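Kraft Paper and Painter's Tape: Notes on Covering the Long Table

The long table in the back room at Billside is now covered with brown kraft paper and marked off with blue painter's tape. The following notes are provided for readers who have asked how the surface was prepared.
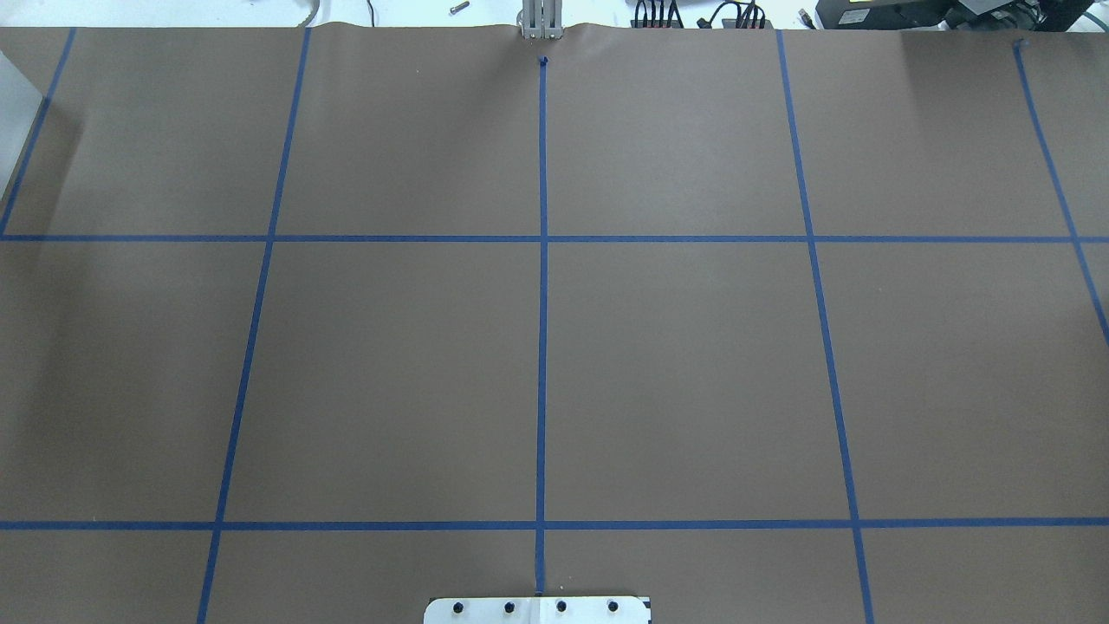
Choosing the paper

Kraft paper was selected after a trial of white newsprint, which tore at the first removal of tape. The present roll was purchased from Pangilinan under stock number 3073. It is heavy enough to stay in place under its own weight once the curl has been taken out. Paper straight from the roll should be turned face down and left overnight with a few books on the corners.

Some creasing is to be expected. Small wrinkles along an edge may be smoothed outward by hand before any tape is applied. Those that remain do not interfere with ordinary sorting, and it is not advisable to lift the whole sheet in pursuit of a perfectly flat finish.

Laying out the grid

The lines that run the length of the table should be placed first, beginning with the center. A chalk line or a long ruler is sufficient. Each strip is pulled taut, lowered onto the paper, and pressed from the middle toward the ends. The cross lines follow and are laid directly over the first set. Cutting the tape at every crossing was attempted in February and abandoned, as the loose ends lifted within the week.

Blue painter's tape is recommended for its visibility against brown paper. Masking tape in a natural shade is difficult to see in the evening.

Use of the cells

The grid is intended for sorting the household button and hardware collection, which was last recorded at 471 pieces and has since grown. One kind of item is assigned to each cell. Pieces that cannot be identified are held in a saucer until the end of the session and are then returned to the Brurnthorpe tin, where most of them began.

Replacement

A covering of this kind may be kept in service for 30 days under regular use. Tape should be renewed sooner where it begins to curl. Used paper is folded and retained for wrapping parcels, with the tape removed first.

A second sheet is planned for the narrow table beside the window. The Meduter label holders ordered for it have not yet arrived.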